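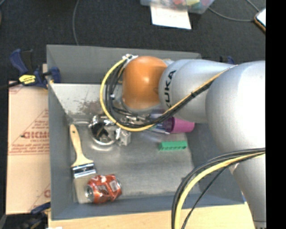

KUKA arm over a metal bin of household bits

Hello, I'm Ximena, and Wurna Racing is my yard (well, mine and the bank's!). I took out my training licence nine years ago with 4 horses and a borrowed trailer, and we now have 27 in work, mostly jumpers with a couple of Flat types who like to show the big lads how to gallop.

My assistant is Casimiro Cordero, who rode for me until his knees had other ideas. He does the early feeds and the entries, and he schools the novices over hurdles most mornings. If you ring before ten you'll get him, so keep it brief.

Our stable star is Pomel, a big bay mare who stays all day and hates soft ground. She won twice in February, and I cried both times. Nellen, her half-brother, is slower but much nicer to muck out.

We sell shares in a few of ours, and Kelmendi, a four-year-old gelding, still has some going at £493 each. Owners are welcome on the gallops any morning, just bring wellies and shut the bottom gate behind you.

Page updated 2023-03-29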